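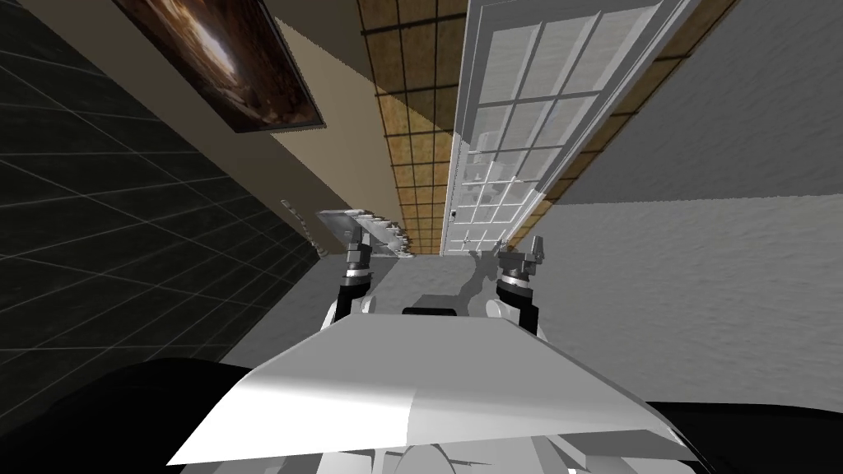 招募参与者：空气净化器到底有没有让你睡得更好？

我们在找43户家庭，参加一项为期六周的卧室空气与睡眠对照试用。先把话说在前面：发起这件事的人对空气净化器没什么好感，也没什么恶感，只是看了太多“开机第一晚就睡到天亮”的评价，想知道把牌子遮住、把指示灯贴上以后，这种话还剩多少人说得出口。

发起方是Lamon读者小组，一个靠订阅费维持的消费类刊物下面的测评小组。我们不卖机器，不收厂家的钱，也不接受厂家送样。这次用的机器全部由小组在零售店自费购买，试用结束后收回，拆开检查滤网，再折价处理掉，折价的钱用来付下一次试用的运费。

为什么要做

去年九月我们登过一篇净化器的横向比较，风量、噪声、耗电都测了，唯独没有回答来信里问得最多的那个问题：睡觉有没有用。编辑部当时的答复是“因人而异”。这四个字什么都没说，有读者写信来骂，骂得有道理。

厂家的宣传册倒是什么都敢说。深度睡眠延长、晨起鼻塞减轻、孩子夜里不再翻身，后面跟着一个很小的星号，星号指向一间密闭的测试舱，舱里没有人，也没有床。测试舱里颗粒物下降得快，这我们相信。从颗粒物下降跳到睡得好，中间隔着的那一大段，我们没找到谁认真走过。

怎么做

每户会收到一台外壳贴了灰色胶纸的机器，指示灯遮住，型号不告诉你。六周分成2段，每段三周。其中一段机器里装的是正常滤网，另一段装的是空框，风扇照转，声音调到尽量接近。先哪段后哪段由抽签决定，送货的人也不知道。中间换滤网由我们上门，十来分钟，你不必在旁边看，最好别看。

你要做的事：

每晚睡前开机，早上关机，开关时间写在本子上。
早上起床后十五分钟内填一页纸，问几点睡、醒了几次、鼻子通不通、给这一晚打几分。
床头放一个小记录仪，记温度、湿度和颗粒物，不录音，不录像，不联网。
六周里不要换床垫、枕头，也不要新开始吃助眠的东西。非换不可就写下来告诉我们，不算违规。

我们不用手环测睡眠。小组里为这个吵过一阵，最后的意见是，手环给出的“深睡分钟数”自己就需要先被验证一遍，拿一个说不清的数去验证另一个说不清的数，意思不大。纸质问卷当然也有毛病，人会记错，会敷衍，会猜自己拿到的是哪一种。所以最后一页会请你猜，猜中的比例也一并登出来。

谁可以报名

年满二十岁，住在市区或近郊，卧室门能关上。
一人睡或两人睡都行，两人睡的只需一人填表。
目前卧室里没有使用净化器，或者愿意把自己那台搬出去六周。
有过敏性鼻炎的欢迎报名，我们会尽量让这部分人占到一半。
认定净化器是骗局的人可以来，认定它救了全家的人也可以来，请在报名表里写明。

不适合报名的情况：正在接受睡眠呼吸方面的治疗；家里有人从事空气净化或空调行业；六周内要出差或搬家；轮夜班。怀孕的朋友请先问过医生。如果你有哮喘，请不要因为这次试用改动任何用药。试用有一半时间机器是不起净化作用的，不能拿它当治疗。

补贴

完成全部六周，每户补贴300元。中途退出按已填的周数折算，不问理由。电费包含在补贴里，按我们实测的功率，六周用不了多少。有人觉得这笔钱太少，确实不多，我们也不想让谁为了钱来编一个月的睡眠。

需要问清楚的几件事

结果不好看会不会登？会。三种可能，有用、没用、看不出来，我们认为最后一种的机会最大，四十来户的规模也只能发现比较明显的差别。若是看不出来，标题就写看不出来。

能不能留下机器？不能。

我的资料给谁看？问卷用编号，姓名地址只有联络人手里有，试用结束后销毁。登出来的只有汇总数字，引用你写的话会先征得同意。

会不会推荐某个牌子？这次不会。六周只比有滤网和没滤网，不比牌子，看完也选不出该买哪台。想要选购建议的，去翻九月那篇。

方案谁看过？方案由小组的Lenni Pesonen起草，外请的统计顾问Mereana Trevaskis改过两遍。她的第一条批注是“样本太小，别指望太多”，我们照样保留在方案正文里，报名者可以索取全文。

报名方式

来信或到读者服务台索取报名表，信封注明“卧室试用”。表格两页，请用中文填写，卧室面积写大概的平方数就行，床离窗多远也请写上。截止日期为2020年10月21日，以寄出时间为准。报名人数超过名额时抽签，没抽中的我们也会回信。

已经报过名的读者请不要重复寄表，上一次试用有人一口气寄了五份，五份的卧室面积各不相同。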